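Villonwood (software)

Villonwood is a software package for recording, aligning and replaying two-handed manipulation tasks. It is maintained by Cemo, and it is best known for its time alignment tool, which takes the separate streams that come from a pair of hand-held grippers and a head-mounted camera and lays them neatly along one shared clock. The name is used both for the whole package and, a little confusingly for newcomers, for the recording program on its own.

Background

The package grew out of a smaller set of scripts called Prenmont, which could deal with one gripper at a time and expected everything else to be sorted out by hand afterwards. Anyone who used Prenmont for long will remember the evenings spent nudging one recording against another until the fingers closed at the right moment! The first version of Villonwood kept the old file layout, so that earlier recordings could still be opened, and added a second gripper channel as a matter of course. Older Prenmont files are still read today, although the program now offers to convert them when they are first loaded.

Recording

A session begins with a short calibration, during which the operator holds both grippers still and then opens and closes each of them in turn. The recorder stores finger opening, the position of each gripper and the camera picture, and it writes them out as separate files that can be checked one by one. Episodes are limited to 360 seconds by default, a figure that may be changed in the settings, and most people find that shorter ones are a good deal easier to tidy up later.

Tasks in which both grippers hold the same object are treated as a kind of their own, known in the manual as shared holds. They are harder on the software than they look, as a small error in the position of either gripper makes the object seem to stretch or shrink between them. A flat, stiff item such as a small tablet-like device makes a good test, and a plain pale board underneath helps to keep the background simple.

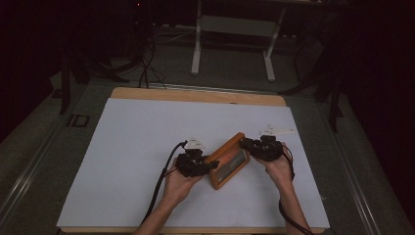
Alignment and replay

The alignment tool, called Sárközi, looks for moments when both grippers change speed together and uses them to work out the delay between streams. Where it can't find enough of these moments it marks the episode for review and leaves the timing alone, a cautious habit that users have generally come to be grateful for. The replay program then turns the aligned motion into commands for a two-armed robot, slowing down wherever a joint would otherwise be asked to move too quickly.

Version 2, released in June, rewrote the replay planner and brought in a checking step for shared holds, which compares the distance between the grippers from start to finish. The test collection supplied with it contains 466 episodes, of which 21 have deliberate timing faults for trying out the alignment tool.

See also

Motion planning
Sensor synchronisation
Teleoperation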